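Chapter 3
What a Box Can Tell You: Packages, Labels and the Things We Carry Home

2021-02-03
By the Stamness Readers editorial desk

Before you begin this chapter, I would like you to go and find a box. Any box will do. It can be the one your shoes came in, or the one the tea bags live in, or a carton that has been sitting in the hall since September waiting for someone to flatten it. Put it near you while you read. We'll come back to it several times, and I find that people who have a box at their elbow get a good deal more out of these pages than people who only imagine one.

In the last chapter we followed goods along roads and rivers and saw how a sack of barley could change hands many times between the field and the kitchen. We paid close attention to the barley and almost none to the sack. Most histories of trade do the same, and it is easy to see why! Barley can be weighed, taxed, stolen and fought over, while the sack gets patched, reused and finally torn up for rags. But somebody had to weave that sack, and somebody had to decide how big it should be, and those small decisions shaped the lives of the people who carried it.

Take the market town of Tollon, which we'll use as our case study through the whole chapter. Tollon sat where two valley roads met, and its traders dealt mainly in dried fruit, wool and lamp oil. For a long time each trader packed goods in whatever was handy: baskets, skins, barrels bought secondhand from the brewers upriver. A buyer who wanted to know how much fruit was in a basket had to tip it out and look, and he usually did, right there in the street, with a good many children standing by in the hope of spillage. The town ledgers are full of quarrels that began this way. One of them, over a basket of figs with a layer of straw at the bottom, went on for 18 years and outlived both of the men who started it.

The remedy came slowly. First the wool dealers agreed among themselves on a single size of bale. Then the fruit sellers, who were a more stubborn lot, settled on a wooden case with a sliding lid, and carpenters in the nearby village of Kukby began turning them out in the winter months when there was little farm work to be had. The Kukby case was plain and rather heavy, but everyone knew what it held. A trader could point to a stack of them and name a price without opening a single one, and a cart driver could tell at a glance whether his load would fit – a thing we take so much for granted today that it takes a little effort to see how new it once was.
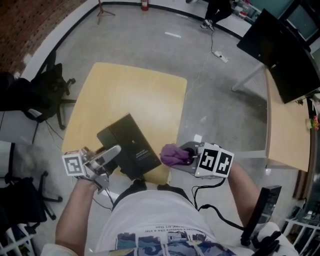
Once cases were all the same size, of course, they also all looked alike, and that brought a fresh problem. How was anyone to know which ones held pears and which held plums? The first answer was a mark burned into the wood with a hot iron. Each grower had a mark, and the oldest ones are lovely simple things: a leaf, a pair of crossed lines, a bird that might just as well be a fish. They told you whose fruit it was and left you to guess the rest. Paper labels came later, when paper grew cheap enough to paste onto something that would be thrown about on a cart, and with paper came words. A label could give the kind of fruit, the weight and the name of the farm, and before long it could make promises as well.

We should stop for a moment over those promises, because they are where packaging starts to speak to us in a voice of its own. A burned mark was meant for people who already knew the grower. A printed label was meant for strangers. The merchants of Ağca, the port at the far end of the Tollon road, understood this sooner than most. They ordered labels in bright colors for goods they shipped overseas, and up to 300 different designs were in use at the busiest time. Many of them showed orchards far greener and tidier than the real ones, which were stony, steep and full of goats.

Numbers arrived last of all. When the Ağca warehouses grew too large for any one clerk to keep in his head, each case was given a number along with its label, and that number was copied into a book by the door. Case 3005 is the one we'll study closely in the second section. Its page in the book survives, and by reading the entry slowly, line by line, we can follow it from the carpenter's bench to a grocer's shelf and learn what was paid at every stop.

Now pick up your own box and turn it over. Read everything printed on it, even the very small type near the seam. Write down which of the words are there for you, which are there for the shop, and which seem meant for someone you'll never meet – a driver, perhaps, or an inspector, or a person at a sorting plant. Keep your list. You'll need it at the end of the first section, where we compare it with the marks used by the fruit growers of Tollon.

Related chapters
Chapter 1: Paths, Fords and Bridges
Chapter 2: From Field to Kitchen
Chapter 4: Weights, Measures and Trust
Chapter 5: The Warehouses of Ağca
Chapter 6: Shops and Shopkeepers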